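Skallance Raised Dog Bed, Medium
Item 200-M | Sold by Trovley Pet Supply
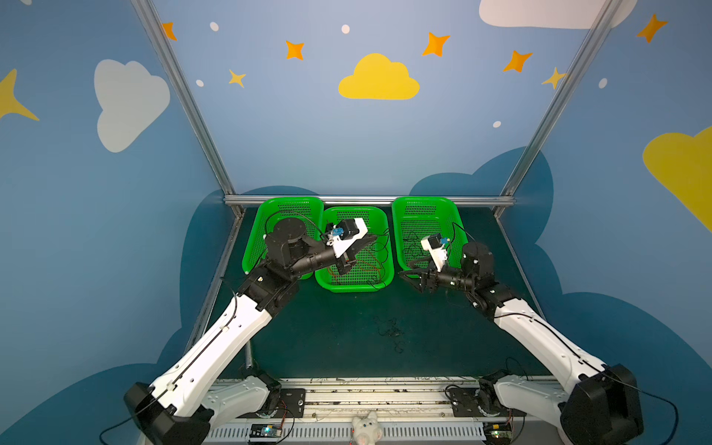
Three green baskets along the back edge of the work surface, with a robot arm on either side.

The Skallance is a raised bed for dogs up to 34 pounds. The sleeping surface is a woven mesh panel stretched over a steel tube frame, and it sits 9 inches off the floor. Air moves under the dog, so it stays cooler than a stuffed bed in summer. Spaniels, beagles and most terriers fit the medium. If your dog sleeps stretched out flat, measure from nose to the base of the tail before you order.

What comes in the box
Frame tubes and corner pieces
One mesh panel, gray or tan
Four rubber feet
Hex key
Printed instructions

Setup
Slide the panel onto the two long tubes first. Attach the short tubes with the bolts finger tight, set the bed on a level floor, then tighten all the corners. The last corner is stiff on a new panel. A second pair of hands helps.

Cleaning
Hose the mesh off outdoors or wipe it with mild soap. Do not put the panel in the dryer. Hair brushes off when dry.

Getting an older dog used to it
Some dogs step right on. Others don't like the give of the mesh. Put a familiar blanket over it and leave it next to the old bed for a few days. For dogs with sore hips, the Wurach step (sold separately) hooks on to either long side.

Customer comments

"My senior cocker is 13 and took to it the second night. I did have to retighten one corner in September." Farzana Sikder

"Good bed. The tan shows mud. Get the gray." Booker Crenshaw

Related items
Skallance replacement panel, medium
Skallance Raised Dog Bed, large
Wurach hook-on step
Chrysikopoulos fleece topper, machine washable

Shipping and returns
Ships in one flat carton. Unused beds can be returned in the original carton. Panels that have been chewed are not covered by the warranty. Replacement feet and bolts are free on request.

Page updated 22 Sep 2022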